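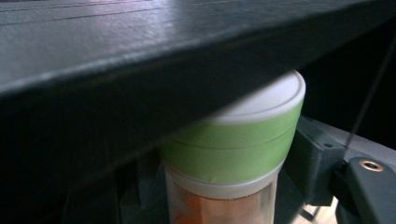
A jar standing beneath the edge of a dark surface.

Shelf life at home: a food storage technician on jars, light and dates

Home / Pantry and Storage / Interviews

21/01/2021

The technician who runs the storage trials at Pekgate has spent 17 years measuring how dry and preserved foods change after they leave the packing line. The company packs beans, grains, spices and pickles for regional grocers, and its test room holds 334 samples at any one time. We spoke by phone for an hour. The technician asked to be identified by job only, which is company practice for staff outside the sales office.

The first subject was the date on the lid. Pekgate prints a best-by date on everything it packs, and most of the letters it receives are questions about that date.

"It is a quality date," the technician said. "We pull samples at fixed intervals and score them for color, smell, texture and moisture. When the average score drops below our limit, we take that interval and subtract a margin. The result goes on the lid. It describes an unopened jar at a steady temperature. Once the seal is broken, the number on the lid describes a different product."

For opened jars the company keeps a second set of figures, which it does not print. Ground spices lose strength fastest. Whole spices hold for much longer, and the technician recommends buying them whole wherever the household has a grinder. Paprika is the exception people notice, as the color fades well before the flavor is gone.

"Light does that," the technician said. "Heat contributes, but if you take two jars of paprika from the same batch and put one on a windowsill and one in a closed cabinet, you can tell them apart without instruments. The closed cabinet also has a more even temperature, so it is hard to separate the two effects outside a test room."

In the test room they can be separated. The current light trial began in November and uses clear glass, amber glass and clear glass with a paper sleeve. Early readings put the sleeve level with the amber glass. The technician would not give figures until the trial closes.

Asked for the worst place in an ordinary kitchen, the technician named the cabinet directly over the stove.

"It is convenient, so everybody uses it. Steam rises into it, the temperature swings with every meal, and the door gets opened while the pot is boiling. Salt cakes. Sugar cakes. Onion powder turns into a brick. A low shelf on the other side of the room is better in every respect except reach."

The conversation turned to containers. Pekgate tested 729 lids from four suppliers before changing its closure two years ago, and settled on a screw lid with a thicker liner made by Clokberg. The old lid sealed adequately when new. After repeated opening, the liner took a set and air got in at one side.

"People blame the jar. The glass is almost never the problem. Look at the liner. If it has a groove that stays after you take the lid off, or if it has come loose from the metal, replace the lid. Wipe the rim as well. Most of the leaking lids that customers send back to us have dried food on the thread."

On reusing jars, the technician had no objection as long as the use is dry storage. Odors remain in the liner and hardly at all in the glass. A jar that held pickles can hold rice after washing, but with a new lid. For home canning the answer was different: use jars and lids sold for that purpose and follow a tested recipe.

We asked about oxygen absorbers, the small packets sold under names such as Tasix for long storage of grains. Pekgate does not use them in retail jars. In a container that is opened every few days they are used up quickly and do nothing afterward. In a sealed container of white rice or dry beans they are useful. They should not go into moist foods.

"Moisture first, then oxygen. If the product goes in damp, no packet will fix it. Let anything you have toasted or dried cool completely before you close the lid. Otherwise you get condensation under the lid and clumping at the top."

Beans came up several times. The Pinheiro black bean, which Pekgate buys from a single growing district, is the product with the longest record in the test room. Old beans remain safe if they are dry and free of insects, but they take longer to soften, and past a certain age some never do. The record includes 617 cooking tests. The technician's advice is to write the purchase month on the jar in grease pencil and to finish one batch before pouring in the next.

"Topping up is the habit I would change. You pour new beans over old beans, and the bottom layer stays there for years. Then you cook them together and half the pot is hard."

At home, the technician keeps spices in a drawer, flour in the refrigerator during summer, and everything else in glass on a low shelf. The labels go on the side, as lids get swapped during washing.

The light trial is scheduled to run for another ten months. Readers' questions on storage can be sent to the usual address and will be passed on to the test room.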